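The Case for Coiling Flat

Cable storage gets little attention in offices and workrooms because each cord is cheap and the loss from any one of them is small. Added together, the losses are not small. In the inventory I carried out for Dumix, the spare-cord drawers took up more floor space than the printers, and over 30 percent of the cords in them had been bought twice. The first one could not be found, or was found and could not be untangled in a reasonable time.

The usual remedy is the tight wrap: around the hand, around the elbow, or around the plug itself. I consider this the worst of the available methods. A tight wrap puts a small bend radius at the same point every time, usually within 5 inches of the connector, and that is where jackets split. It also twists the cord once per turn, and the twist comes back as kinks when the cord is pulled out.

My position is that a cord in regular use should be coiled loosely and left flat on the work surface, in an oval, with no tie. Hooks are acceptable for long extension cords. Drawers are acceptable for nothing that is needed more than once a month.

Ragnheiður Juhl, who ran the Nørgaard workroom when I did, held the opposite view. Her objection was that a table is for work and anything lying on it is clutter. I take the point for paper. A flat coil, though, is low, can be seen from the door, and moves in one piece with one hand. A basket at the back edge can take whatever is left over, provided it stays a basket for small items and does not turn into a second drawer.

Color matters more than labels. Labels fall off or face down, and black cords on a shared table are hard to tell apart. A cord in dark purple or orange costs slightly more and can be identified without being picked up. I would replace black cords as they wear out – a full replacement at once is hard to justify on cost.

The oval coil, laid flat on a wooden tabletop: 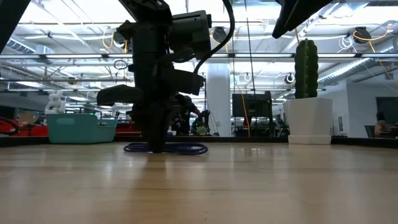
Objections to the Open Table

The strongest objection concerns cleaning. A surface with coils on it takes longer to wipe, and I measured the difference at 10 seconds per coil. I accept that cost. The time spent searching a drawer is longer, and it falls on the person who is trying to start work.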